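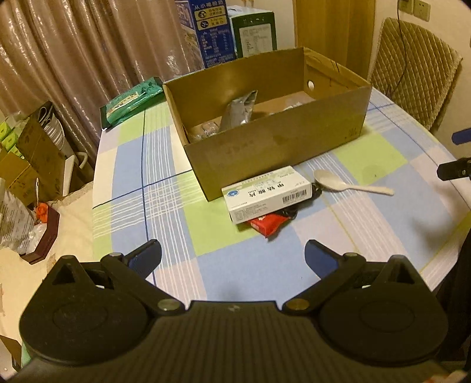 Open cardboard box on the table, with a foil pouch and a plastic bag inside.

Hiss in the left channel with portable amp and sensitive earphones

Posted by Masanobu Hoshino in Portable Audio > Amplifiers

Hello everyone. English is not my first language, so please tell me if some part is not clear.

I bought a used Stenda portable headphone amp in April from a seller in Kavthorpe. I connect it to my player with a short 3.5 mm cable, line out to line in. With my big headphones the sound is very good and I hear no noise. But with my in-ear monitors (low impedance, very sensitive) there is a hiss in the left channel, also when the music is stopped. The right channel is much more quiet.

What I tried until now:

The volume knob does not change the hiss. It is the same at minimum and at the middle position.
Low gain is a little better than high gain, but the hiss stays.
I removed the input cable completely. The hiss stays.
It is the same on battery and on the charger.

The amp has a socket for the op-amp, so the previous owner perhaps changed it. I can see the chip but the printing on top is almost gone. I have a spare dual op-amp, still in its package. Is it safe that I simply exchange it? Or is the problem more probably in the earphone jack? I do not have an oscilloscope, only a cheap multimeter.

Thank you for reading.

kettle_drum

Sensitive IEMs hiss with everything. Get a less sensitive pair, or buy a better amp. I had a Stenda and sold it after 2 weeks.

Escobar
Member, 3,693 posts

Your tests are good and they already tell us something. The hiss stays without the input cable, so the player and the cable are not guilty. It also does not follow the volume knob, so the noise is made after the volume control. In most small amps this leaves the op-amp, the parts close to it, and the output stage. A bad jack usually gives crackling or a lost channel when you turn the plug, and a steady hiss is not typical for it.

Before you open anything, put the left earpiece in your right ear and the right one in your left ear, same plug, and listen again. If the noise moves with the earpiece, it is in the amp or in that earpiece. If it stays in the same ear, it is your ear, and I say this without joking, because it happened to me. Then try the earphones directly in the player. If the left is quiet there, the earpiece is fine.

If you still suspect the op-amp, then yes, you can exchange it, but please go slowly:

Switch off, unplug the charger, and disconnect the battery if it has a connector. Wait 10 minutes.
Make a photo of the chip in the socket. Note where the small dot or the notch is. The new one must sit in the same direction, otherwise it can die at once.
Check that your spare is really a dual type with the standard pinout, and that it can work with the supply voltage of your amp. Measure this on the supply pins before you remove the old chip – and do not let the probe slip between two pins.
Touch something grounded before you take the new chip in the hand.
Lift the old chip a little on one side, then a little on the other side. Do not pull it from one end, the legs bend very easily.

After the exchange, do not connect your good earphones first. Measure the DC voltage at the output, left to ground and right to ground. A few millivolts is normal. If you see 147 mV or something of this size, switch off and write here again.

Sometimes only taking the chip out and pushing it back helps, when the contacts of the socket are dirty. I would try this with the old chip first.

Sistcombe_Mike

Agree with the reseat. Also, if nothing helps, a small inline attenuator between amp and earphones lowers the hiss a lot. You turn the volume higher to compensate. Some IEMs change their tone a bit with it, so buy one where you can return it.

Masanobu Hoshino
Original poster

Thank you, Escobar and Mike. I did the ear test and the hiss moved to my right ear together with the left earpiece. Directly in the player both sides are quiet. I will reseat the old chip in the evening and measure the output, then I write the values here.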